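Subject: Re: [worktops] Board on stone counter, oil or leave bare?
Date: 2026-08-04

> I have a strip-glued board from Pevus that lives permanently on a
> stone counter. The top has gone dull and the glued strips are
> starting to show as ridges if I run a fingernail across them. The
> underside has never been treated. Is it worth oiling only the top,
> or does the whole thing need to come up? Also, does anyone use
> feet under theirs? Mine sits flat and I'm worried about moisture
> getting trapped.

Do both faces. If you oil only the top, the underside takes up moisture faster than the top does and the board cups. On a counter that gets wiped down every day the underside is the side that matters more, and it is the one people skip.

What I do with mine (pale wood, strips running side to side, thick front edge slightly darker than the top):

1. Lift it and stand it on edge for 2 days. Not against a radiator.
2. Knock the ridges down by hand with a cork block, along the strips. Stop when a fingernail no longer catches. An orbital sander will dish the softer strips.
3. Wipe, let dry, oil all faces and then the end grain again. The ends drink far more than the top.
4. Wipe off the excess after 8 hours and leave it standing for another day.

I use the Nalwood board oil. I tried the Clakley wax paste before that and it was fine on the top but stayed tacky along the front edge for 7 days, so I went back. Either one will darken the wood a little. If there is a maker's stamp on the top, sand around it. Mine is a small round mark near the left side and it is already faint, so it would not survive another pass.

Corners: the back right corner of mine is a bit irregular. I would not fill it. Filler takes oil differently and you end up with a spot that is more obvious than the damage. Ease the edge with fine paper and oil over it.

On feet: I took mine off. The board slid less but it flexed under a rolling pin, and crumbs collected underneath. Flat on the counter is fine if you lift it once a week and dry both surfaces. My counter is dark gray with black and white speckles, so water under the board is hard to spot - run a dry hand over it.

Polished metal can stand on the board once the oil has cured. Before that it picks up a film that shows badly on a mirror finish. The Taşdemir cloths take it off, but it is less work to wait.

I'll redo mine in October and can report then on how the front edge held up.
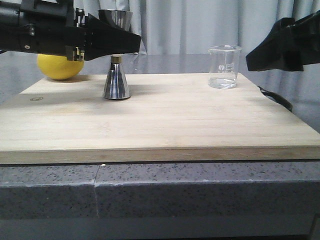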